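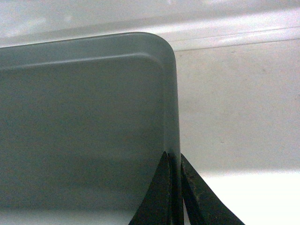

WEEK 3 HANDOUT: TRAYS AND CLEARING

Trays first, bottles later. Plastic, raised rim, rounded corners — the corners are where crumbs sit, so wipe them last with a clean cloth. Check rim for cracks, run a thumb along it. Room 208 if you missed the demo.
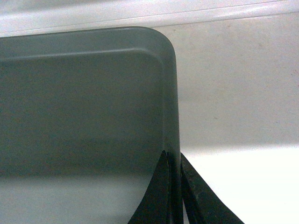

Hedvig Halvorsen: do we wipe the underside too? Mine left a ring on the table at home.

Yes, underside too. Then set down flat, well in from the table edge, cables out of teh way.
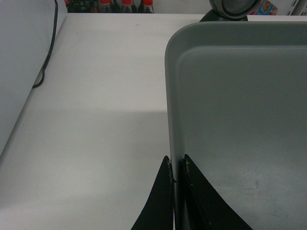
Scuffs don't come off, leave them. Smudges do. Warm water, drop of soap, no scourers. Stack only when dry. Read pages on glassware for next time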